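Vavent Glossy Blue Wrapping Tape, 50 mm

Item 614. Sold by the roll or in cartons.

Vavent blue tape is made for wrapping blocks, pads and bundles that get handled a lot and need a smooth outer layer. It has a glossy face, tears by hand and sticks well to itself, so one strip can be laid over the last without glue.

Start at one end and overlap each turn by a third of the width. Some creasing is normal on square corners and long flat sides. Press the seams down with a gloved thumb as you go.

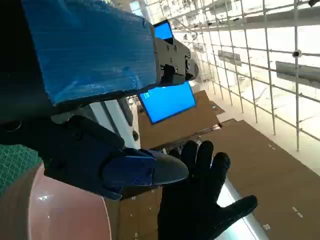 If the wrapped piece is going into a metal bracket or clamp, finish the wrap first and tighten the screws afterward. Check the clamped end now and then, and add a fresh layer when the edges start to lift. Old tape can stay on underneath if it is clean.

Color: blue, glossy
Width: 50 mm
Rolls per carton: 41
Also in matte: item 262

Orders placed before noon ship the same day from our Lillumstead warehouse. For cut widths or large orders, contact Erdal Çetinkaya at the Zutdale sales desk.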